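Prellamon Benchtop Plate Sealer

The Prellamon is a manual heat sealer for labs that run a few plates a day and don't need an automatic unit. It closes 96-well plates with foil or clear film before storage or shipping. Clitix has sold it since March of last year.

Set the dial, lay the film over the plate, and pull the handle down until the light goes green. Most films seal in 7 seconds. The heater takes a few minutes to warm up – leave the lid closed while it does.

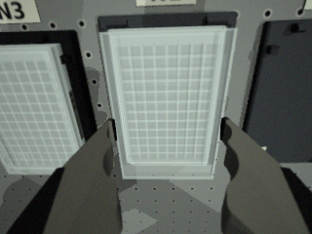 Skirted and unskirted plates both fit, but unskirted ones need the adapter, sold separately. Deep-well plates need the taller frame. Film comes in packs of 100 sheets, and sheets from other makers will work if they are cut to size.

The body wipes clean with alcohol. Don't use bleach on the heater face.
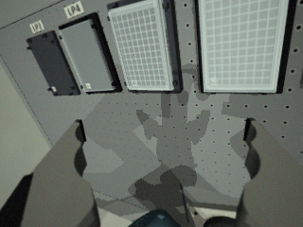 Price and ordering

Sealer: $1,850
Unskirted plate adapter: $179
Film and the taller frame are priced on request.

14 shares | 3 comments

Paora Doolan
Does the adapter come with the taller frame?

Clitix Support
No, they are separate parts.

Nadège Charpentier
Good seal, but the handle is stiff for the first week or so.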